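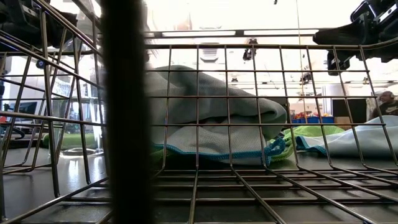 Grey, lime green and pale blue cloths in the wire basket.

Search reviews Enter keyword or product Go

Tazi microfibre cloths - do you need the fancy ones?

I have been rude about microfibre for years. Most of it is the same stuff in a different wrapper, and the claims on the wrapper get sillier as the price goes up. So when Dariusz Pietrzak, who runs the cleaning stall at Brutudstead market, told me the Tazi pack would see me through to next July, I asked him if he'd put that in writing. He wouldn't, but I bought the pack anyway. You get 20 cloths in mixed colours.

The colours are meant to be a system. The card inside suggests one for the bathroom, one for the kitchen, one for glass and so on. In my house that lasted until Tuesday. If you live alone you might keep it up, but anyone sharing a sink will find the green one on the floor behind the loo sooner or later.

The grey is the best of them. It's bulky when folded, with a fuzzy, matte feel and a blue stitched edge. It lifts greasy fingerprints off the cooker hood with plain water, which I didn't expect, and it holds a fair bit before it starts dripping down your sleeve. My complaint is the edging. It curls where the cloth bunches up, and once it has curled it wants to stay that way. Try to wipe into the corner of a window and you're pushing a stiff little rope about.

The pale blue one lies flatter and does a better job on mirrors. "Streak-free", says the card. Mine left two streaks on the hall mirror, and I'd call that decent for a cloth with no spray. The lime green I can't say much for. It wipes. It is also very, very green.

Washing: I did five washes at a low heat with no softener. The grey ones shed a bit in the first two and then stopped. I'd still keep them away from black T-shirts.

As for storage, I keep mine in a wire basket, and I'd do the same with any cloth, dear or cheap. Air gets in through the sides and the bottom, and you can see which colours are left without rummaging. The Dridaneck tub I had before had a lid, and everything in it smelled like a pond by the weekend. A basket does mean the cloths look a mess unless you fold them, and I don't.

I also tried the Plevar cloths, which cost a good deal more. They have a softer edge and they're nicer in the hand. Do they clean better? On the hob, no. On glass, perhaps slightly, if you're looking for it - and at that price I was looking quite hard.

Buy the Tazi pack if you get through a lot of cloths and don't mind a curly hem. If windows are your main job, get a single Plevar and keep it for that. I'm holding back a star for the edging, and I'll believe the bit about next July when I get there.

Four stars out of five.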